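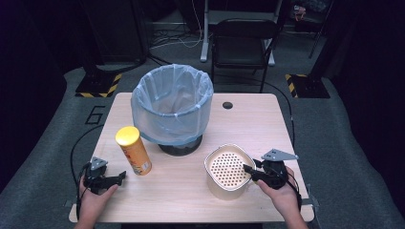 Clearing a table is a job most of us learned at age 6 and have been avoiding ever since. The Haton pair asks you to learn it again, slowly, with a gripper in each hand, so that a robot can someday avoid it on your behalf. The kit goes out on loan, you do ordinary chores with it, and the recordings go to Lahlou, who sell the training service. I have had mine for 28 days and my table has never been so clean or taken so long to get that way. The first tip is to set up the bin before you pick anything up. Fold the bag well down over the rim, as with the pale blue one on this table, and put it toward the back, where your forearms won't catch it on the way to something else. A bag that slides into the bin when the first piece of trash lands is annoying with fingers. With jaws, it's an afternoon.

Posted 9/12/21 in Kitchen & Cleanup

What you get for the money

The deposit is $100, refundable if everything comes back in the state it left in, minus wear that Haton considers reasonable. (Get them to say what they consider reasonable. I have the email and it is a work of literature.) In the case are a left gripper, a right gripper, cables for both, and a booklet in the kind of type normally used for the side effects of allergy medicine. The booklet covers charging, storage and warranty. It does not mention dishes, crumbs or anything sticky. Hence this page.

Start with two or three items on the table. The booklet's sample chore is "tidy the kitchen," which shows that the author has met a kitchen only socially. Something tall, something flat and something unpleasant will teach you plenty.

Mind the cables

They are long enough to work with and long enough to sweep a glass off the table, so move the glass first. Let each cable hang down its own side. If you cross your arms to reach something, uncross them the same way you came, or you will spend the next chore wearing the kit. I tried clipping mine to my sleeve with a clothespin. It holds nicely until you reach for the far edge, at which point the clothespin becomes part of the recording.

Take your watch off too. The plate on top of the left gripper found mine every time.
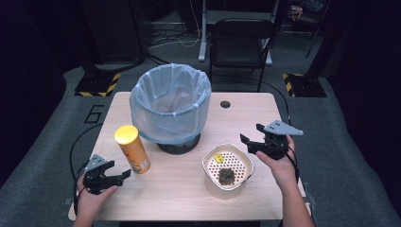

Jaws open, can upright, and what looks like a used tea bag waiting its turn.

Small damp things

A tea bag is the worst thing you can ask a gripper to lift, which makes it good practice. Ordinarily you'd go for the tag. Don't. A paper tag is easy to pinch and easy to tear off, and then you have the tag in the bin and the tea bag exactly where it was. Take the lump itself, close gently, and lift straight up before you move sideways. Squeeze hard and you'll get a second cup.

If the trash is sitting in a container with a perforated insert, hold the container still with one gripper while the other does the picking. Close on the side of the container and leave the insert alone, or it may come up with its contents aboard. Those small round holes are also superb at hanging on to tea leaves. Wash the insert by hand afterward with an old toothbrush. No robot I know of is working on that part.

Carry anything damp low and directly to the bin. Open the jaws below the level of the rim if you can do it without touching the bag. A wet tea bag will stick to one finger, and the natural reaction is to shake it, and the wall behind my bin can tell you the rest. Tap the finger lightly against the inside of the bin and wait.
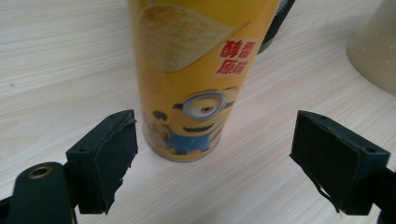 FILED UNDER: TALL THINGS, ROUND THINGS

A chip can looks like the easy one, and mostly it is. Open both fingers wide, come in level, and stop when the can is between the pads before you start to close. New users begin closing on the approach and nudge it over. Aim for the middle of the can. On this one that means somewhere between the picture of the chip and the Minion's goggle, and the Minion will watch you do it. Grip near the top and the base swings; grip down by the metal rim and the thing wants to lean.

Check the lid before any of this. If there are still chips inside, press the lid down with your hand while you still have one free. I learned it on sour cream and onion.

Look after the pads

The foam on the inner faces is what does the holding, and it frays. A ragged edge or a hanging strip is a cosmetic matter for a while. Trim the strip with nail scissors and don't pull it, as it will bring its neighbors. Wipe the pads with a barely damp cloth after food and let them dry with the jaws open. Dish soap leaves them slick.

When the middle of the pad goes thin, replace it. Cikico sell a pre-cut foam that fits after a little persuasion. The Fonent pads are thicker and grip better, but they take up room between the fingers and I couldn't get them around a wide jar. Haton's own are the best fit, and priced by someone who knows it.

Would I keep it?

As a way to clean a table, it's a disaster. As a loan it is decent value, and Lahlou do take a little off the service fee for recordings they can use. They have accepted 2 of mine. I was told the others contained "extended hesitation," a fair description of my housekeeping generally.

The loan can be extended through December if you ask before the return label expires. The label is under the foam in the lid of the case, face down.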